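Cleaning a wireless mouse and its pad

Skin oil and desk dust collect on the feet of a mouse first, then in the seam around the wheel. The pointer begins to skip, and most people blame the battery. Clean first, then change the cell if the fault remains.

You need a lint-free cloth, cotton swabs, a wooden toothpick and isopropyl alcohol diluted to 50 percent. Stronger mixes can dull glossy shells and lift printed logos.

1. Switch the mouse off and remove the battery. On models with a sealed cell, switching off is enough.

2. Turn the mouse over. Run the toothpick around each foot and lift out the packed dirt. Do not push it under the foot, as the adhesive is thin.

3. Wipe the sensor window with a dry swab only.
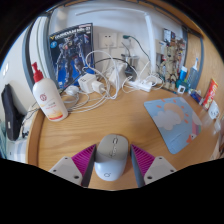
4. Dampen the cloth – it should not drip – and wipe the shell from front to back. Go over the gap between the buttons twice.

5. Roll the wheel a few clicks at a time against a damp swab until the swab comes away clean.

6. Wash a cloth-topped pad in lukewarm water with a drop of dish soap. Rinse, press flat in a towel and leave it to dry overnight. Printed pads should not be scrubbed or put near a heater. Hard pads need only the damp cloth.

Keep liquids, including pump bottles, at the far side of the desk until the battery is back in. If the pointer still skips at 400 dpi on a dry pad, replace the feet.

Armindo Cordeiro, updated July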